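Home | Notebook | Stock | Bookings | Contact
Search entries... Go

October 23, 2019
Props table, canvas tote and play vegetables

Spent the first part of the session on the tote. Skaltov sent it with the last order and I had been putting it off. The canvas is too soft to hold a shape for long. It slumps once the handles are let go, and then the opening closes up over whatever is inside. Folding the top over into a cuff helps a bit.

Same gray checked cloth as in September. It needs ironing before the next set.
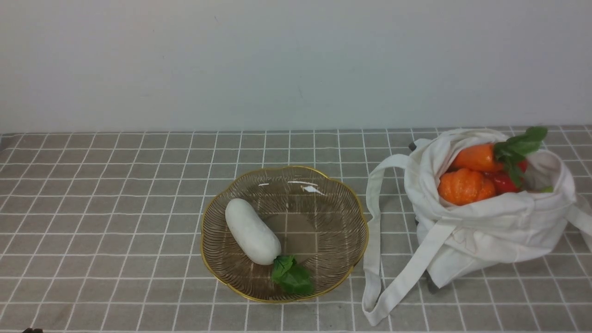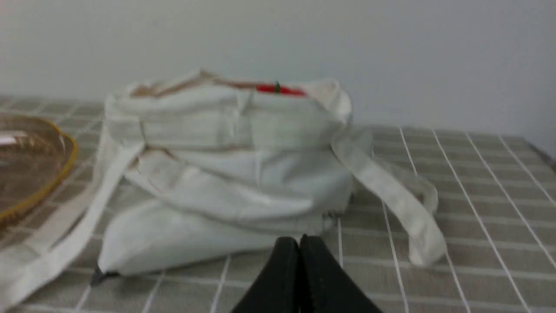
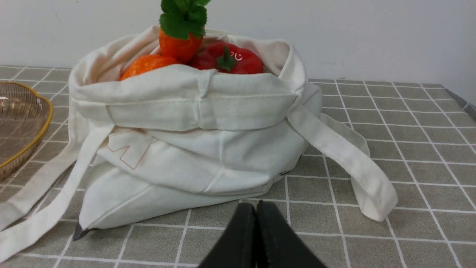 Canvas tote on the checked cloth. The radish in the glass bowl is in the first one only.

The bag has brown stains near the top edge and on one fold. Venla Seppälä thinks they will come out with a soak. I would wash it cold and on its own – the orange print on the front may not like heat.

The glass bowl with the gold rim stays on the list as item 389. Wrap it separately when packing. The carrot and the radish both have leaves that bend if they go in at the bottom, so pack the pepper first.

To do
– soak bag, 60 minutes, then check stains
– ask Eskola about a stiffer bag in the same size
– shelf label for the vegetables, box 14

Recent entries
Brundari crates, relabeling
Cloths and runners: what to keep
Sosness loan, returned items
Glassware shelf, top row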